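Two Hands, One Kitchen
2018-06-13

Most gripper tests happen on a bench, with a wooden block and a clamp. The team behind Strand, a project on home robots, wanted something closer to daily life. They set up in a kitchen and gave the arms the kind of things people keep in kitchens.

The question was simple. Strand has to pick one hand for its next robot, and it had narrowed the list to 2. One is the Akura, a many-fingered hand that closes around an object much as a person would. The other is the Nestix, which has fewer, thicker fingers and a strip of textured pad to hold things against. The Akura costs more and takes longer to set up. The Nestix is easier to repair.

Each hand was given 105 tries, split over 7 tasks. A try counted as good if the object was lifted, carried 50 centimeters and put down without a drop. The operators could not step in to help once the fingers had started to close.

The refrigerator drawer was the task everyone argued over when the test plan was written. A drawer has walls, so the arm has to come in from above or from the front. It also leaves little room for a second arm, and the planning software has to keep the two from knocking into each other.

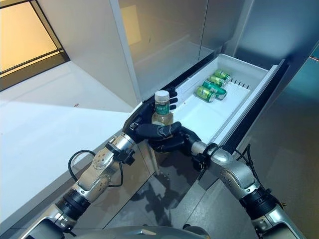 Small bottle, open drawer: the fingers wrap low, with the thumb across the front.

Bottles are harder than they look. A robot that grips too high can tip the bottle when it moves. If it grips too hard, a thin plastic wall gives way, and the fingers lose the shape they had closed on. The Akura did well here. Its fingers settle one at a time, and the controller stops each one when the motor current rises. It does not need to know the exact width of the bottle before it starts.

Cans lying on their sides were a different matter. They roll when touched. The operators tried coming in along the length of the can and then across it, and across was better with both hands. The Akura still lost several of them when a fingertip landed first and pushed the can away. The Nestix was slower on the approach and lost fewer.

Cable routing took up more of the first day than anyone had planned. A loop that is too short pulls on the wrist when the arm reaches forward, and one that is too long can catch on a drawer front. The team ended up retaping the cables after each change of hand.

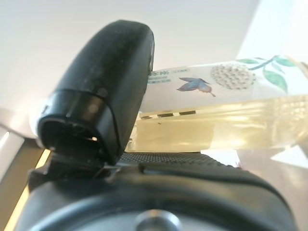 Soft and slippery packages made up the last group of tasks. They were added late, after a home trial in September in which an earlier gripper kept dropping items from the bathroom shelf. The wrist camera matters most in these tests, as the view from the head is often blocked by the arm itself. It has its own problems. With a clear, yellowish package lying along the grip pad, light comes through the body and the lower edge is hard for the software to find. The white label with the blue butterfly on it gives the camera far more to work with. The operators began placing packages with the printed side toward the camera, then went back and ran the same items the other way to keep the comparison fair.

The controller was the same throughout, a Damirano unit that Strand already uses on its older arms. It handled the Nestix without changes. The Akura needed a new driver, and the first version dropped its connection when both arms moved at full speed. Slowing the arms fixed that for the test, but the driver still has to be rewritten.

Strand has not made its choice. The Akura was ahead on bottles and cups, and the Nestix was ahead on cans and flat packages. The next round will use the same kitchen, with a lower force limit on both hands and a second camera fixed above the counter.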